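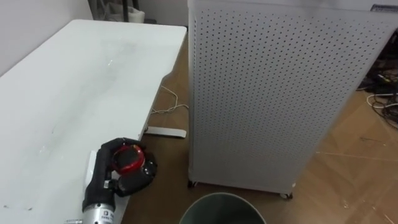

[robot-budget] Re: Second hand, or a better base first?

From: Katsuhiko Kudo
To: robot-budget list
Date: Monday, November 7, 2022

Hi all,

Great question from Dollard last week, and I've been itching to answer it! Quoting the main part so nobody has to dig:

> We have money for one more big item before the year closes. Munro wants
> a second multi-fingered hand so we aren't stuck when the first one is
> out for service. I lean toward the base and spare batteries. Can you
> say what the desk work really needs? Also, do we have to buy furniture
> for it? The draft has a line for "test fixtures" and I don't know what
> that means.
> - Dollard

I'm with Munro on this one. Get the hand. Everything we want to do at the desk goes through those fingers, and a small round container with a lid is just the kind of thing I want more practice hours on. When the hand is away, the whole desk plan stops. When the base is away we can still park the robot and work from one spot.

The Hilumance quote for the finger service kit is $1363, and I'd put that in the same order. It covers 12 finger pads and the tendon set. Lead time is eight weeks, so an order this week still misses December, but it gets us a spot in the line.
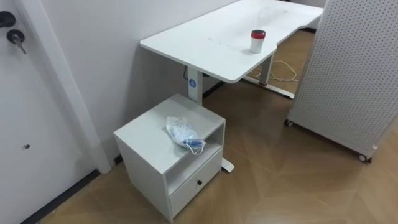
What "test fixtures" means

Mostly things we already have! The standing desk is perfect as it is. It has that curved cutout in the front edge, and the container goes close to it, so the robot has to think about where it stands. The nightstand in front of the desk leg makes the approach tighter, and I would love to keep it there.

So please cut the furniture line down to $300 and call it "small props and floor work." I'd spend it on:

- cable clips and a sleeve, to get the white cable by the desk foot up off the floor
- more lidded containers in different sizes and colors
- wheel locks, for anything tall that stands on casters next to the desk

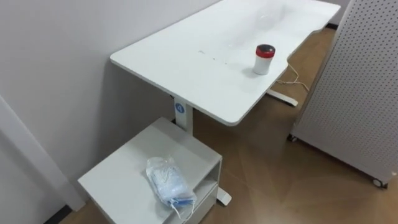
The one thing I'd add to the plan is time on a white-on-white setup. White desk, white wall, shiny patches from the lights: Skillton's depth camera is supposed to cope well with that, and they do a 30-day loan. I'd much prefer to borrow one and try it on this exact desk before it gets a line of its own. If it does well I'll be back here begging for money, you've been warned.

Batteries can wait for the spring round, I think. Dollard, if you have run times that say otherwise, send them over and I'll happily redo the sheet.

I'm so excited about this order!

Katsuhiko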